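Reading my great-aunt's notebook

I finally started on the blue notebook! If you've been reading this blog a while, you know my great-aunt Dzintra Venckus kept one from before the war, and that it has sat in a drawer of mine for far too long.

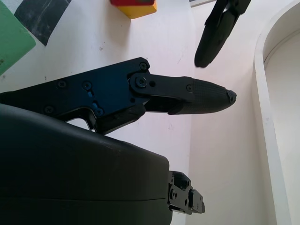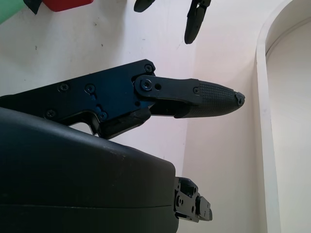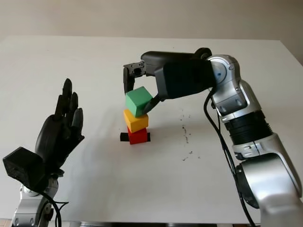
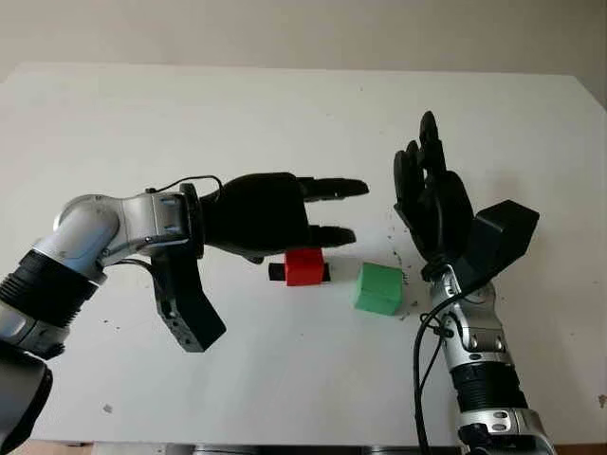
So, the notebook. It has 155 pages, and the first 23 are nothing but household accounts (flour, lamp oil, thread, and a lot of herring). I almost skipped them. Then I noticed she wrote down who she bought from, every single time, and suddenly I had half a street. The Vasiliauskas bakery comes up nearly every week. There's a tailor two doors down who let her pay late, and a Jewish bookseller she owed money to for most of one winter.

After that the entries get longer, and harder to read. The bookseller's name stops in summer. She doesn't say why. There's one line, "shop closed, asked, no answer," and then she's back to the price of potatoes. I had to put it down for a few days after that page.

My friend Lucimara Xavier has been helping me with the handwriting, which leans so far over that the letters lie on top of each other. We do a page or two in the evening, over tea, and argue about the vowels. We're on page 53 now. I'll type up the bakery entries next, and if anyone reading had family on that street, please write to me.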